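Writing Your Life: A Personal Blogging Course
Wendesthorpe Evening Classes
Handout for Session 7: Coming back after a gap
16 May 2019

Welcome back, everyone! Tonight is my favorite session of the whole course, so bring your tea and your half-finished drafts. 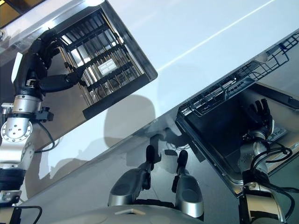
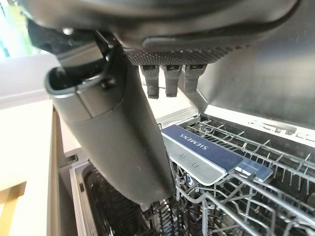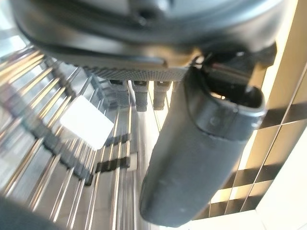

Every personal blog goes quiet sooner or later. A job changes, a parent gets sick, August arrives and the kids are home all day. Then the gap itself starts to feel like a problem, and you catch yourself composing a giant post to explain it. I have read drafts of 2,000 words that were all apology (I wrote one of them!), and the good part was usually one small paragraph near the bottom about what the writer had for lunch.

So start with the lunch. Pick something from the past day or so and write 80 words on it, fast, with no mention of how long you were away.

How much to tell

You get to decide this, and you can decide again next month. Try these three openings for the same piece of news:

1. Say nothing and carry on.
2. One plain sentence: "It has been a hard spring and I am glad to be writing again."
3. The whole story, up to 800 words, saved as a draft and left for a week before you look at it.

Write all three even if you already know which one you want. Number 3 very often hands you a wonderful line for number 2.

If other people are in the story, read it once as if you were each of them. Change what needs changing. Ask before you use a name.

Reading for tonight

The Clemetti letters, first packet, up to the house move. Look at how she skips a whole winter between two letters and simply picks up with the new curtains. I love that jump! Mark the spot where you stop missing the winter.

For next time

Your 80 words, typed, plus one of the three openings. Lenz Room again, same hour, and please bring a pencil.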